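The Town That Bought Its Own Phone Book

By Paraskevi Margaritis

The last person in Cadamton to throw away a telephone directory did it in May, and I know this because she called me to apologize. She had kept hers under the short leg of a sideboard for nine years, the sideboard had been sold, and she could think of no other use for it. I told her I would take it. I now own four.

I should explain that I didn't set out to become the sort of person who owns four phone books. I moved to Cadamton for the rent. But the town has a peculiar history with the things, and if you live in a place long enough its peculiarities start showing up in your own hallway, usually in a cardboard box.

The short version goes like this. For most of the last century the directory was printed by the phone company, which delivered it to every porch whether the porch wanted it or not. Then the phone company was bought by a larger one, and the larger one was swallowed by another, and somewhere along that food chain a person with a spreadsheet noticed Cadamton. We were dropped. The notice ran to two sentences, one of which was the address.

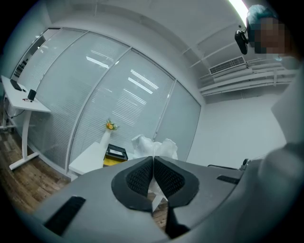

So why would a small town go on printing a phone book once the phone company had quit?

Mostly because people there didn't trust the alternative to spell their names right. The first online listing for Cadamton put half of Utwood Road in the next county and gave the funeral home's number to a pizza place, and for a while both businesses got calls they were not equipped to handle.

The fix came out of a print shop called Kokkinos, which did wedding invitations, church bulletins and the menus for every restaurant within driving distance. The owner had a press that sat idle all winter and a strong dislike of sitting idle. He put a card in his window asking anyone who wanted to be in a phone book to write down a name and a number and drop it through the slot. In the first month he got 653 cards. A few were from children. One was from a man who wanted it known that he did not wish to be listed, and who supplied his number so there would be no confusion.

That first edition ran to 216 pages, which sounds impressive until you hold it. Kokkinos set the type large, on the theory that anybody still using a phone book was also still using reading glasses, and he left generous margins for notes. People used them. My oldest copy, which came out of a dentist's basement, has a complete record of one family's feelings about its plumbers. The first is marked "fine." The second is marked "fine but talks." The third has been crossed out so hard the pen went through to the veterinarians.

I find I read these margins more than I read most novels. A directory with nothing written in it is a list. Give it ten years beside a kitchen phone and it turns into a kind of diary kept by people who would be horrified to hear they kept one. Numbers are changed in pencil, then in ink, once everyone is sure the move is going to stick. A daughter's entry gets a new last name, and later on gets the old one back, and there's no comment at all, just a slightly heavier hand.

The book had rules, though they were never written down in one place. You could be listed under a nickname if the nickname was older than 14. You could be listed twice if you had two tempers, as one shopkeeper put it, meaning a work line and a home line. Businesses paid for a box. Churches got theirs free, and so did the bowling alley, for reasons I have had explained to me by three different people in three different ways. 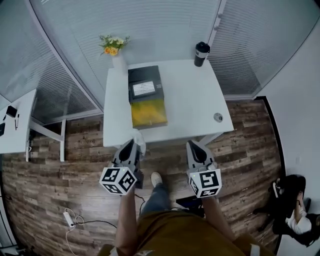 The yellow section was where the trouble lived. When the phone company ran things, the trick was to name your business something like AAA Acme and go straight to the top of the column. Kokkinos had no patience for this. He alphabetized by the owner's last name, and a locksmith who had spent real money on becoming AAAA Lock found himself filed under Z, where his grandfather had been. He sulked for one edition and took out the back cover in the next.

By then there was a waiting list for the back cover. It was the only page in color, and it lay face up on every counter in town, or face down, depending on how the household felt about whoever had bought it. A real estate agent took it two years running and reported that strangers had begun greeting her in the supermarket by her slogan. She did not take it a third time.

What ended the book was neither the internet nor the price of paper, though both get blamed. It was Wurkari. For those lucky enough to have missed it, Wurkari was an app that promised to put a whole town in your pocket – its plumbers, its sitters, its lost cats – and for one summer everybody in Cadamton downloaded it and nobody dropped a card through the slot. Kokkinos waited until the first frost and then printed calendars instead. The app was gone within a year and a half. It took with it the only up-to-date list of who would come out and look at a furnace on a holiday.

You might think the town would have gone straight back to the book, and there was talk of it. I went to one of the meetings, held upstairs at the library on Utwood Road, where 30 people agreed warmly that there should be a directory and then, when asked, declined to have their numbers in it. This is a fairly new feeling. The same people's parents had been insulted to be left out. A phone number used to be something you wanted strangers to have, in case one of them turned out to be a customer or a cousin. Now it's closer to a toothbrush.

I still gave mine. There's a sign-up sheet at the library desk, on a clipboard, with a pen tied to it that works if you warm it first. When I last looked, mine was the seventh name. The eighth line said "ask at the bakery," which I did, and it was a perfectly good listing. She knew the man, she knew his hours, and she told me without being asked that he was fine but talks.

Comments

deb_from_the_hill
My mother's copy had the weather in it. Every day, back pages, tiny handwriting. We didn't find it until we were cleaning out the house.

Rolltop
The locksmith was my uncle and he would like it noted that he sulked for two editions.

M. in apt 3
Jul 9, 2019
Signed the sheet today. Pen did not work, warm or otherwise. Used my own.

stillhavealandline
Does anyone have the second edition with the missing J's? Will trade a third and some calendars.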